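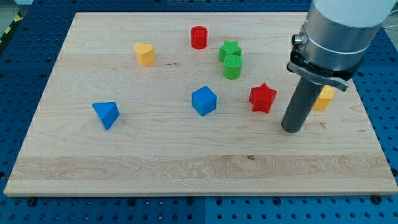 News from the block table

We passed 2000 recorded pushes this month, and I have been looking forward to writing that sentence since the spring! The Pestholm lab's pushing project started as one board, one arm and a very short list of instructions. The list now runs to 713 different sentences, and people keep coming by with new ones.

For anybody who joined us recently, the idea goes like this. A person steers the arm by hand controller and nudges the blocks from one spot to another, and we save the whole thing: the arm's path, the camera view, and a line of plain English saying what was done. "Push the blue cube over to the red star." "Put the yellow heart next to the green cylinder." The model gets all of it and has to work out how the words and the movements go together. There are no fingers on the tool, only a rod, so every job has to be done by pushing – and pushing is so much harder than it looks. Stars are the worst (or the best, depending on your mood). Touch a point slightly off center and the whole block spins on you.

Do-yoon Shim took over the session schedule in January and made one change that I love. We used to write the instruction first and then carry it out. Now half the sessions go the other way around: the operator moves blocks however they like for a few minutes, and somebody else watches the recording later and writes down what they saw. The language we get back is so much richer! One person wrote "tuck the triangle in behind the others," and we had never had the word "tuck" before. We've had "scoot," "bump" and "herd" since then.

Not everything is going smoothly. The first model trained on the full set, which we call Varnard, is great with colors and still mixes up its shapes. Ask for the green star and it will head for something green with total confidence, and it may well be the cylinder. We think too many of our early layouts kept the two greens far apart, so the new layouts put them close together on purpose. Over 35 of those are on the sheet already, and we would like plenty more.

If you want a turn at the controls, sign up on the list outside the Fakhoury room. Sessions are short, you need no experience, and first-timers' wobbly pushes are very useful to us, so please don't practice at home on your coffee mug. Labelers are welcome too, and you can do that part from your own desk. Next month I hope to have the first results from the mixed layouts.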